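Looking After the Hand Gripper: Project Report
Leonie Ruddock and Ghazal Farahani, Munville
November 11, 2019

Our part of the Fosarau project was keeping one hand-held gripper in good working order from June onward, and we loved it! Neither of us had done a proper service on anything before (Ghazal had fixed a bike, once). We started with the Carretero setup sheet, which lists 28 checks, and crossed out the ones that only matter for a bench-mounted tool.

Setting the jaws level took us the longest. If one finger closes ahead of the other, thick cloth gets pushed sideways before it is held, so we closed the jaws on a strip of card and adjusted until both pads marked it evenly.
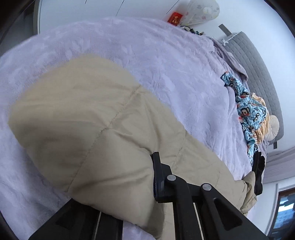
Screws were our favourite part of the whole job, odd as that sounds. We went over every joint with a hand driver after each 75 grips and wrote down any that turned. The two round silver heads in the flat bars of the right-hand finger are easy to get at, even with the pad up against a puffy quilted comforter, so we always began there. Fuzz was the other thing we learned to watch for. Plush bedding sheds, and lint packs into the joints, so we brushed them out and wiped the pads at the end of every session.

Over the term we logged 129 service entries and replaced 2 pads, both with Burkex spares. The second swap went much faster than the first, when we put the pad on backwards and had to start over. Next term we want to try a softer pad and add a lint check to the front page of the log.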